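May 2026

Still buzzing! Ranjbar played Podach last night and I got in for the second of their 6 shows (only 175 tickets a night, and I had one!!). They opened with Dilterura, my favorite since forever, and the drummer told this long, silly story about the drink they share before every gig. My voice is completely gone and I don't care.

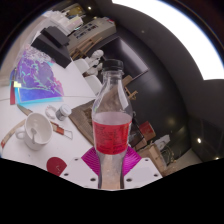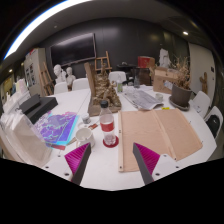
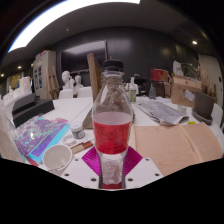
Ljubica Nedeljković wrote back this morning that the first night was even better, they did three encores and finished on Muner, and I'm mad to have missed it. Muner! I've waited six years to hear that one live. She says they're back in September, so I'm saving up from today.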